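Sarora sewing + small goods group, minutes, 07/11/2021, taken by Hiyori (typing as we go, sorry for spelling)

Back room at Tundlow. Started late, the key.

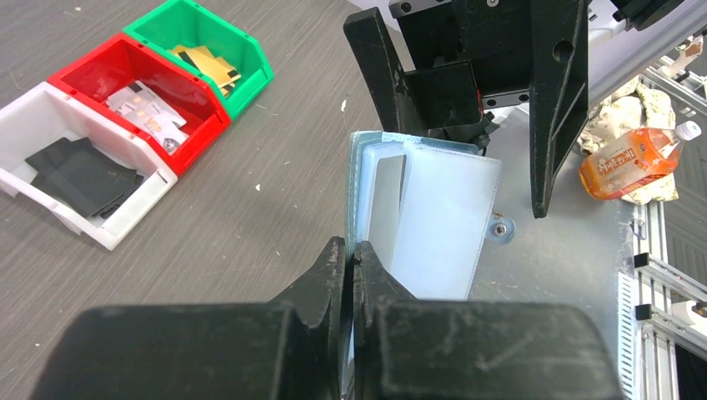 **1. Last minutes**

Read out, mostly. One fix: the June ones say the card holders were to be "lined". Should say "lined if there's fabric left." Agreed. Hiyori to change it on the shared copy.

**2. Light blue card holders**

Main item, took most of the hour.

- 11 done and handed in. 2 of those to go back for restitching at the fold, names are on the slips.
- Everybody likes the darker blue edge against the pale. Keep it. No more discussion on navy please, we did navy last time.
- Stitch length. Long talk. Some people going very short near the border and it perforates the material, then it tears along the line like a stamp. Agreed on the longer setting for everybody, test on a scrap first. Kawaguchi handout has the setting on page one, copies on the shelf by the door.
- Inner pocket: Ramona finds it tight for a transit card once there's anything else in there. Dell says it loosens up. Ramona says hers has not. Try one cut a little wider and bring it next time, then decide. Don't recut the ones already cut out!!
- Corners. Rounded ones on the pocket opening come out better if you go slow and turn by hand. Dell offered to show anyone who stays after.
- Holders should stand up by themselves when part open, so people can see inside on the stall. The floppy ones don't. Ask Skester if they do the same backing in a heavier weight. Hiyori to write.

**3. Price**

Last season was 11 dollars. Proposal to go to 19. Against: neighbors stall sells something close for less. For: theirs is glued. Back and forth. Somebody asked could we do two prices, plain and lined. Lined at 19, plain stays where it is. Show of hands, carried. Paulo wants it noted he thinks it's still too cheap for the hours. Noted.

New price tags needed. The old ones with the string keep snagging on the stitches so please no string. Small card tucked in the pocket instead.

**4. Bins**

Going in circles on this one so writing down what was settled:

- bins stay open, no lids. Lids go missing and then get used as trays
- one for finished, one for "needs work", one for cut pieces waiting
- labels to go on the front lip where you can read them standing up. Masking tape for now
- thread does NOT go in any of them, thread goes in the drawer
- whoever empties the finished bin writes it in the book with the date. It wasn't done in June and we lost an evening trying to match up the count

Paulo asked for a fourth bin for scraps. Left it till we know if there's shelf space. Scraps in a paper bag meantime.

**5. Table**

Request from Ramona: please stop cutting straight onto the table. Use the mat. There are two mats, one big one and the one with the bent corner. If both taken, wait or do your pinning first.

Also glue. Wipe it right away, dont leave it for the next group. Tundlow asked us about it nicely once already.

Thread ends and clippings, sweep off at the end into the bag, check under the machines too.

**6. Stall**

Sarora has the spot by the side entrance again. Setup from eight. Need:

- cloth for the stall (Dell has one, needs ironing)
- change, small bills
- something to stand the holders on. Paulo has a wooden plate rack, will bring, we'll see if it works
- a couple of cards to put inside the display ones so people get the idea. Library cards fine, not your real bank card. This was asked.

Who's on: Dell and Ramona early, Hiyori from lunch, Paulo for packing up. Still short one person over lunch. Sign up on the sheet.

Packing: holders lie flat, pale sides facing eachother, tissue between. Last time the dark edges rubbed on the pale ones and a few came out with marks. Nothing heavy on top.

**7. Order from Skester**

Thread (light blue, teal), needles, the heavier backing if they have it. No more elastic, we have elastic. Anything else, write it on the list by the light switch before Hiyori sends it. If it's not on the list it's not getting ordered, that includes things told to Hiyori in the parking lot.

Question about buying from Kawaguchi instead, cheaper on thread but shipping is slow. Stay with Skester this round. Dell to compare for the next one.

**8. Other business**

- Coin purse pattern: Ramona has a draft, not ready to show. Next meeting.
- One pair of small scissors missing, orange tape on the handle. Check your bags.
- Heater in the back room is on a timer now. Press once and wait, pressing again turns it off.
- Can someone else do minutes next time. Paulo said maybe.

**To do**

Hiyori: fix June minutes, write to Skester, send order
Dell: iron cloth, thread prices, corners demo
Ramona: wider pocket sample, restitch slips to the right people
Paulo: plate rack, new tags, masking tape

Next meeting same room, same time. Bring your own pins.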